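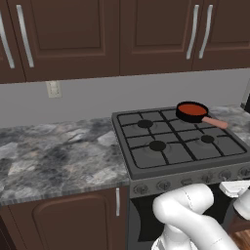
Courses > Home Kitchen Planning > Week 3 handout

Week 3: Where things live, and how far you walk to reach them

Welcome back, everyone, and well done for getting through the measuring homework (I know it was fiddly, and I know some of you ended up on the floor with a torch). Tonight we leave the tape measure in the bag for a while and talk about storage, the part of a kitchen people complain about most and plan for least.

Start with your habits. Before you open a single catalogue, spend a few days noticing what you reach for. One of last term's students, Noémi Kozma, stuck a scrap of paper inside each cupboard door and made a pencil mark every time she opened it. Her good casserole dishes had the best shelf in the house and came out once, for a birthday! The everyday bowls were behind them, and she'd been lifting one lot over the other for years.

Zones
I like to sort a kitchen by job: getting food ready, cooking it, serving it, cleaning up. Things belong near the job they're used for. Oils and salt go within an arm's length of the cooktop, though not directly over it, as warmth and light will spoil oil sooner than you'd think. Mugs want to be near the kettle. Chopping boards stand on edge, please, so you can pull one out without shifting the pile.

Wall cabinets
The favourite shelf for most of us is the lowest one, between shoulder and eye level. Put daily crockery there and let the fondue set have the top. If anybody in your household is short, or has a crook shoulder, plan around that person first and the rest will manage perfectly well.

Look at doors too. A pair opening from the middle needs less swing than one wide door, and handles on the wrong side will annoy you every morning. Most handles can be moved, but you'll have old holes to fill and colour to match.

Bench space
Try to keep a clear stretch beside the cooktop for putting down something heavy. In my own kitchen it kept filling up with mail, so now the mail has a basket in the hall (mostly).

For next Wednesday
Sketch your kitchen on grid paper and colour in the zones. Then list ten things you'd move tomorrow if you could, and bring the list along. Rough is fine, and so is tea on the page.

Contact the course office | © Nedeck Community Learning | Back to top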